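Has anyone got to the bottom of the Tutmont bus timetable?

mudlark_89
They've "simplified" the 102. It used to go from Kirkville to Tutmont every half hour. Now it goes at times apparently picked out of a hat, and the last one back is before most people have had their tea. Does anybody have the full new timetable? The one at the stop has been rained on since April and is mostly a theory.

pelican crossing
The PDF is on the council site if you search for "network refresh". Scroll past the picture of a smiling family who have clearly never waited at the Kirkville roundabout.

Brindle
I'll be unpopular and say the new one is better. The old 102 was every half hour on paper. In practice you got two together and then a long think about your life. I've caught the 7.40 every working day this month and it's been on time for all but one of them.

mudlark_89
Lovely for the 7.40 people. Try the 5.15 home.

Brindle
I do get the 5.15 home. It's fine. You have to stand at the front of the queue and look as if you mean it.

oldgasworks
The survey had 1,418 replies and they quoted the 800 who ticked "satisfied or neutral". Neutral is doing a lot of lifting there. I ticked neutral because the page wouldn't let me past without ticking something.

pelican crossing
Same. I was neutral about the colour of the seats and got counted as a fan.

Tansy W
We moved the office lunch because of this. Half of us come in from Tutmont and the gap after 12.10 means you either eat at your desk or you eat at the Matić bakery at eleven like a farmer. So now it's drinks out of cans and whatever's in the cupboard.

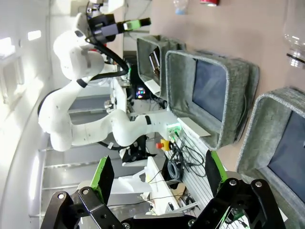
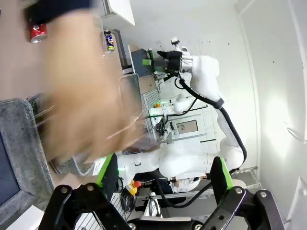
Anyway, has anyone tried writing to Drodatano direct instead of the council? They run the buses, and the council only seems to forward things to them with a covering note. I sent mine a fortnight ago and got an automatic reply thanking me for my interest in a career in driving.

oldgasworks
Did you apply?

Tansy W
I'm considering it. At least I'd know when the bus was leaving.

Brindle
I wrote to them about the shelter and they mended it -- took a while, but they did. Give the stop name and the time and leave out the adjectives.

mudlark_89
The adjectives were the best bit of mine. Found the PDF, by the way. There's a footnote saying the 5.15 "may be operated by a smaller vehicle". How small?

pelican crossing
Bring a helmet.

Contact the moderators | © Kirkville & Tutmont Talk | Back to top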